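Mesh Chairs, Hard Floors and White Tables: Care Tips for a Shared Workroom

Most of the cleaning in a room like ours comes down to the chairs, the floor under them and the tabletops. 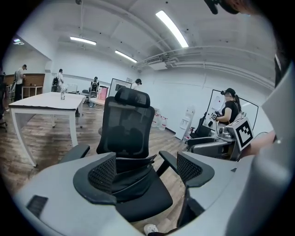
Sabine Petersen wrote to say that she vacuums her mesh chairs every other week and they still look gray, and she wonders if the mesh is worn out or only dirty. In most cases it's dirty. Dust on a black mesh back mixes with skin oil and hair product and turns into a film that a vacuum won't pull off. It has to be washed.

Washing a mesh back and headrest

Vacuum first, both sides, with the soft brush attachment. Go over the back of the chair as well as the front. If you skip the vacuuming you will be pushing wet lint through the holes for the rest of the job.

Fill a bowl with warm water and add a small squirt of dish soap. Dip a soft nail brush, shake it nearly dry, and scrub in small circles starting at the top. The headrest usually needs two rounds. Hold a folded towel against the other side of the mesh while you scrub so the water goes into the towel and not down into the tilt mechanism.

Wipe with a cloth wrung out in plain water. Change the water when it looks like coffee. Soap left in the mesh gets sticky and picks up dust faster than before, so give the rinse as much time as the wash.

Let it dry overnight with the chair away from the wall. Don't use a hair dryer on high. Some meshes will sag with heat and they don't come back.

If the mesh is still gray after two washes, look at it with a flashlight behind it. Broken fibers show up as fuzz. Fuzz can't be cleaned off, but you can trim the worst of it with small scissors and get more use out of the chair.

Fabric seat cushions

A black cushion hides stains and shows lint. A rubber glove, slightly damp, rubbed in one direction, gets more lint off than a sticky roller does and costs less over a year. Finish with the vacuum crevice tool along the seam at the front edge, where crumbs sit.

For a drink spill, blot, don't rub. Lay a dry cloth on it and press with the heel of your hand. Then a little soapy water on a second cloth, blot again, plain water, blot again. Coffee with milk needs doing the same day or it will smell by the end of the week.

Armrests

Hard plastic armrests clean up with the same soapy water. The soft kind (usually foam with a skin on it) should not get alcohol wipes. The skin dries out, cracks and comes off in black flakes that stick to sleeves. We lost a set of armrests this way before we read the label on the wipes. Water and soap, then a dry cloth.

If an armrest is already tacky to the touch, dust it with a little cornstarch, leave it an hour and wipe it off. It lasts a few months. After that, buy a new pair of pads. Check the distance between the screw holes before ordering, as they are not all the same.

Loose armrests are nearly always a matter of the bolts under the seat. Turn the chair over onto a blanket, snug them up with the hex key and turn it back. Do this twice a year.

Casters

Hair wraps around the axle of each wheel and after a while the wheel stops rolling and starts dragging. A dragging wheel will mark a floor.

Turn the chair upside down. Most casters pull straight out of the base with a firm tug. If one won't come, put a flat screwdriver between the caster and the base and twist gently. Cut the hair with a seam ripper and pull it out with tweezers. Rinse the wheel, dry it, and push it back in until it clicks.

Hard plastic casters are made for carpet. On a wood-look floor you want the ones with a soft rubber tread. We put Movside soft casters on ours and the scuffing stopped. They come in packs of five with a standard stem. Measure your stem before you buy. If the chair came with the right casters already, they will have a softer ring around the outside that you can dent with a fingernail.

A drop of dry silicone lubricant on the axle is enough. Oil collects grit.

Wood-look laminate floors

Sweep or dust mop before you do anything wet. Grit under a mop is what takes the shine off the traffic lanes.

Use a mop that is damp and no more. When you lift it, the floor should dry within a minute or so. Standing water gets into the joints and the edges of the boards swell, and there is no fix for a swollen board apart from replacing it. No steam mops, whatever it says on the steam mop.

One capful of cleaner to a bucket. We use Filtine, the unscented one. White vinegar in water will also do, half a cup to a gallon, but it should not be used every week. Anything sold as a polish or a wax will leave a haze on laminate and you'll spend a Saturday getting it off.

Black scuffs from shoes and wheels: rub with a clean tennis ball. If that doesn't do it, a dab of rubbing alcohol on a cloth, only on the mark, then wipe with water. Melamine sponges work too but go lightly. They are a very fine abrasive and will leave a dull spot that shows when the light is low.

Small chips can be filled with a wax stick in a matching brown. Two sticks, one lighter and one darker, blended with a fingertip, look better than one stick that is supposed to match. Scrape it level with an old plastic card.

Felt pads go on anything that stands still and gets nudged, table legs included. The stick-on kind collects grit around the rim and slides off sideways. Hellwig makes a screw-in pad, number 626, that has held up much better for us. Drill a small pilot hole first if the leg is solid wood. For metal table legs you need the cap type that fits over the end.

White tabletops

Wipe them at the end of every day with a damp microfiber cloth and dry them with a second one. That's most of it. White tops look dirty from smears more than from dirt, and the dry cloth is what takes the smears off.

Ballpoint: rubbing alcohol on a cotton ball. Dab it, wait a few seconds, wipe toward the middle of the mark.

Permanent marker: go over it with a whiteboard marker, wipe both off together. Repeat. This works on a smooth top and less well on one with a texture.

Rings from cups: baking soda and water mixed to a paste, left on for five minutes, wiped off with a wet cloth. Don't scrub with it.

Tape residue: cooking oil, ten minutes, then dish soap. Scrape with a plastic card and never with a blade.

Dark edge trim needs its own attention. Dust and crumbs pack into the line where the trim meets the top. Run a wooden toothpick along it with a damp cloth wrapped over the point. If a length of trim has come loose, clean out the old glue first. Contact cement on both surfaces, wait until it is dry to the touch, press, and tape it down overnight.

White table legs get kicked, and the marks are mostly shoe rubber. The same tennis ball will take them off.

Bottles on the table

Water, hand sanitizer and spray cleaner all end up in small clear bottles, so label them. Write on the label with a permanent marker and put a strip of clear tape over the writing, or it will be gone by the second week. Put spray cleaners back on the shelf after wiping down. Sanitizer can take the finish off some tabletops if the bottle drips and sits, and a saucer under it is enough to prevent that.

Bags and backpacks

A heavy backpack hung on the back of a light chair will tip it when the person gets up. It also stretches the mesh on the cheaper chairs. A row of hooks on the wall is better, fixed into studs, at two heights if shorter people use the room. If the wall is paneled, find out what is behind the panel before you drill. Ours turned out to have an air gap and the first hooks came out with the first wet coats.

If hooks aren't possible, a low shelf along the wall does the job. Leave the top of it clear for bags and keep supplies underneath.

Low white shelving

Line the bottom shelf. That is where mop water splashes and vacuum heads hit. We use a ribbed shelf liner from Skirkolska, cut to size with kitchen scissors. It lifts out to be rinsed.

Pull the unit forward twice a year and vacuum behind it. Lift, don't drag, or put a folded towel under each end and slide it.

Yellowing on white shelves near a window won't wash off. Turn the shelves over if they are the same on both sides.

Clear floor

Push the chairs in before you leave. It halves the time it takes to sweep and people don't trip on the bases in the morning. Where people need open space to move around, keep the chairs on one side of the room and the tables on the other and run the cords along the wall with clips.

How often

Daily: wipe tables, push in chairs, empty the bin.
Weekly: dust mop, damp mop, vacuum seats.
Monthly: vacuum mesh on both sides, wipe armrests and chair bases, clean the table trim.
Twice a year: wash the mesh, pull and clean casters, tighten bolts, check felt pads, move the shelving.

We do the weekly jobs on Tuesday after five, when the tables are free. Chairs get washed in March and again in the fall, with the windows open, and the headrests go first as they take the longest to dry.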